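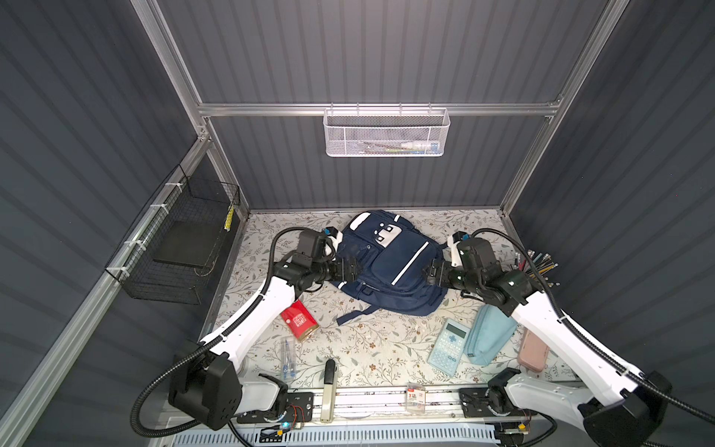 *A navy blue backpack lying face-up among school and office supplies.*

A **school backpack** (also *schoolbag* or *book bag*) is a fabric container with two shoulder straps, used to carry books, stationery and personal items between home and school. This article covers the bag and the small supplies usually packed in it.

## Construction

Most school backpacks are sewn from woven polyester or nylon. Fabric weight is given in denier, with 400 and 500 used for light bags and 800 for heavier ones. The inside of the fabric is commonly coated to slow the entry of water.

The main compartment closes with a zipper running over the top and part way down both sides. A smaller front pocket is sewn to the outer panel. Reflective tape may be stitched across this pocket, where it faces traffic behind the wearer. Shoulder straps are padded at the top and narrow to flat webbing below, with a plastic buckle for adjusting the length. Loose webbing hangs free unless it is held by an elastic loop.

## Contents

The supplies carried vary with the age of the student and the subjects taken. Common items are:

- pens, pencils and coloured markers
- a pencil case or fabric pouch
- a compass for drawing circles
- a scientific calculator, generally from the middle years onward
- a small stapler

Pencil cases are made in soft and rigid forms. Soft fabric cases fit into gaps between books but give little protection to pencil leads. Clear plastic pouches allow the contents to be checked without opening them, and some schools require them in examination rooms. Compasses have a steel point and are normally stored closed or with the point covered.

## Packing

Packing is easier with the bag flat on its back and the main zipper fully open. Books and binders go in first, against the back panel, with the largest nearest the wearer. Pouches and the calculator are placed in front of them. Items needed during the day go in the front pocket. A calculator is carried with its cover on where one is supplied.

The straps are shortened until the bag sits close to the back, with its base near the waist. Carrying the bag on one shoulder places the load on one side of the body.

## Sizes and models

Capacity is stated in litres. The Cadik series, made by Usar, includes a junior bag and a larger senior bag; the senior model, catalogue number 1183, weighs up to 800 grams empty. Tang sells a similar bag without a front pocket.

## See also

- Pencil case
- Satchel
- Stationery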